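Filed under: Clubs & Play > Interviews

Keeping Time: A Clock Technician on Servicing Tournament Equipment

Most players at the Lakport weekend congress press a clock several thousand times a year and never see the inside of one. The technician who services the event's equipment works from a bench at the back of a print shop in Maldonado and asked to be identified only by trade. The stock under contract stands at 403 clocks, divided between mechanical and digital units, along with the spare movements needed to keep the older ones in use.

The mechanical clocks take up most of the bench hours. "A mechanical chess clock is two alarm clock movements in one case with a rocker between them," the technician said. "The rocker stops one balance wheel and releases the other. If it stops the wheel by pressing too hard on the rim, you bend the pivot over time. Then the clock loses on one side and people say the clock is biased. The pivot is bent."

The test procedure is simple and slow. Each side is wound fully, set to the hour, and run for a full session against a reference. The two sides are then compared with each other. The technician considers the difference between sides more important than the absolute error, and rejects a clock where that difference is greater than 3 seconds per hour.

"If both sides lose the same amount, the game is a bit longer than the rules say and neither player is hurt by it. If one side loses and the other gains, that is a defect. I would rather pass a clock that runs slow on both sides."

Oil is the other recurring subject. Clocks arrive in October, ahead of the winter league, and many have been treated at home with household spray. The technician described the result as a brown varnish on the escape wheel, which has to come off in a solvent bath before anything else can be judged. Correct practice is a very small drop at each pivot and none on the gear teeth.

The flag, the small hinged pointer that drops at the hour, gets separate attention. It is lifted by a pin on the minute hand and has to fall cleanly. A worn pin releases it early. On the older Grukberg cases the flag hinge is a plain wire loop, and the technician replaces the wire at every service whether or not it shows wear.
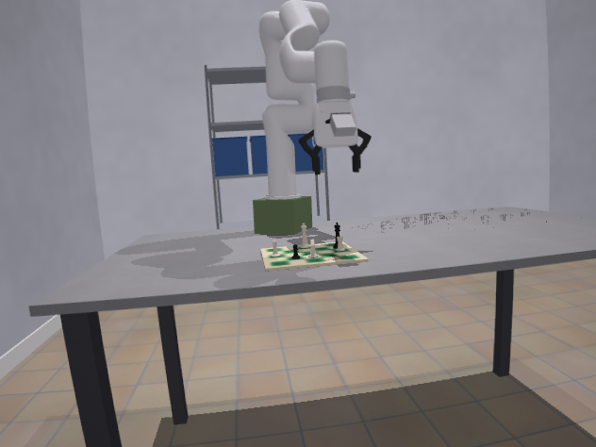 Digital units fail in different ways. The technician keeps a written log of every fault, and the log now runs to 721 entries. Battery contacts account for the largest group, followed by the lever switch. Display faults are rare. Errors in the timing circuit itself have come up twice, both times after a liquid spill.

"People expect the electronics to go wrong. The crystal is fine. It will be fine after I retire. What goes is a strip of spring metal that somebody has pushed sideways with a thumb while changing the batteries."

The Skornier units bought by the league use a single lever across the top, and the lever rests on a switch rated for a very large number of presses. The technician said the rating assumes a straight downward force. In blitz play the force arrives at an angle, often with a captured piece still in the hand, and the plastic around the pivot cracks before the switch wears out. A repair consists of a brass sleeve glued into the pivot hole. The sleeve is cut from tube stock and the job takes twenty minutes, most of it waiting for adhesive.

Increment settings cause most of the complaints that turn out to have no mechanical basis. A clock set to add time after the move shows a different figure from one set to add time before it, and arbiters from other regions sometimes use the opposite convention. The technician now tapes a card with the mode numbers to the underside of each unit.

Asked whether mechanical clocks still had a place, the technician was noncommittal. Increment play requires a digital clock, and the league rules now call for increments in all rated sections. The mechanical stock goes out to schools and to the casual evening sessions. Of the clocks serviced last year, 200 were mechanical.

"The schools like them because you can see what is happening. The hand moves. Parts are the limit — I have movements for maybe five more years if I strip the bad cases. After that I would have to have pinions cut, and the league is not going to pay for that."

Storage advice was brief. Mechanical clocks should be run down before they are put away, with the rocker level so that neither balance is under pressure. Digital clocks should be stored with the batteries out. Both should be kept off concrete floors. Wooden cases take up moisture, and once the back panel swells the winding keys bind against the edge of their holes.

The next collection of clocks for service is from the Lakport hall, side entrance. Units should be labeled with the club name and a note of the fault, including which side it affects.

Posted Friday, March 3, 2023

Related items
Replacing felt on weighted pieces
Lakport congress: section times and entry limits
Demonstration boards, magnetic and slotted
How the winter league sets its time controls
Maldonado evening sessions move to the upper room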